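4. Replacing the Filter Cartridge

The Jindonora 601 under-sink water filter uses one Ene cartridge. Replace the cartridge after 1,000 gallons or when the indicator on the faucet base turns red, whichever comes first. A red indicator does not shut off the water supply.

4.1 Before you start

You will need the housing wrench supplied with the unit, a shallow pan, a clean towel, and a new cartridge. Check that the O-ring in the cartridge box is free of nicks.

CAUTION: Do not connect the filter to a hot water line. Water above 100°F will damage the cartridge and voids the warranty.

4.2 Removing the old cartridge

1. Turn the cold water shutoff valve clockwise until it stops.
2. Open the filter faucet and leave it open until the flow ends.
3. Place the pan under the housing.
4. Press the red pressure release button on the housing cap and hold it for 2 seconds.
5. Fit the wrench over the ribs of the housing and turn to the left, as seen from below.
6. Lower the housing straight down. It will be nearly full of water.
7. Lift out the cartridge and put it in household trash.

Note: If the housing does not move, close the faucet, check the shutoff valve, and press the release button again. Do not strike the wrench.

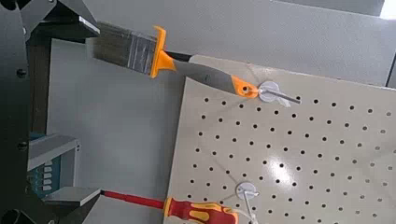 4.3 Installing the new cartridge

1. Wash the inside of the housing with mild dish soap. Rinse well.
2. Remove the old O-ring from its groove and wipe the groove dry.
3. Coat the new O-ring lightly with silicone grease and seat it flat. Petroleum jelly must not be used.
4. Remove the plastic wrap and set the cartridge in the housing with the arrow pointing up.
5. Thread the housing onto the cap by hand until snug, then turn it one quarter turn with the wrench.
6. Open the shutoff valve slowly with the faucet open.
7. Run water for five minutes. Gray or cloudy water during this time is normal.
8. Close the faucet and check the housing for drips. Check again after one hour.

4.4 Resetting the indicator

Hold the button on the faucet base until the light blinks green, then release. If the light stays red, replace the indicator battery (see Section 6) and repeat.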